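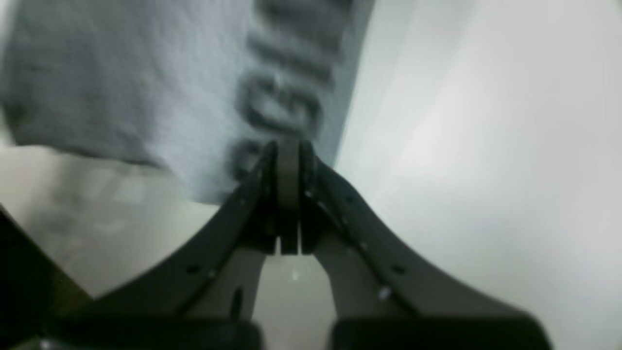 Review: Derunier hand-guided teaching kit, after two months of folding laundry
By Kusum Ahuja
January

Search this site Go

I teach a small arm to fold clothes. Shirts mostly, some dish towels. Until last fall I did it all by remote control, with a pair of joysticks and a monitor, and I was slow at it. The Derunier kit replaces the joysticks with a handheld copy of the gripper. You squeeze a trigger, the fingers close, and the arm follows your hand. You can also switch the arm to free mode and push it around yourself.

Setup took one afternoon. The manual is fine until the page on matching the handle to the arm, where two of the steps are in the wrong order. Do the zero step first, then clamp the handle. If you follow the printed order you get an arm that drifts left every time you let go.

The handle is the best part. Picking up the hem of a T-shirt is a fussy job. Come in too high and you pinch air, too low and the fingers push into the table. With joysticks I missed a lot of hems. With the handle I got usable runs the first morning, and by the end of the week I was recording 400 a month without staying late.

The software is less good. It saves each run as its own folder with a long number for a name, and there is no way to add a note while you record. I keep a paper notebook next to the table. Deleting a bad run takes 8 clicks. I counted because I was annoyed. The Prarndale software I used before this was ugly, but it let you throw out a run with one key.

Free mode works well for big, slow moves like dragging a towel flat. For small ones I don't use it. The arm is stiff in the wrist, and your hand ends up in the wrist camera's view, so you have to trim those runs later or throw them out.

A few smaller things. The trigger spring is strong and my finger was sore after an hour — a rubber band around the handle helped a little. The cable is too short if you like to stand. The wrist view on the monitor is soft up close, and printing on a shirt turns to mush right when you are about to grab it. I look at the cloth instead of the screen and do better that way.

I have 2811 runs saved now and kept most of them. The handle has been dropped twice and still tracks. Moynihan sells a cheaper one with no force feedback, and I tried it at the Narkthorpe workshop. For boxes and cups I would buy that and save the money. For cloth I would pay for the Derunier again, and I'd like them to fix the delete button.

Contact | Copyright Kusum Ahuja | Back to top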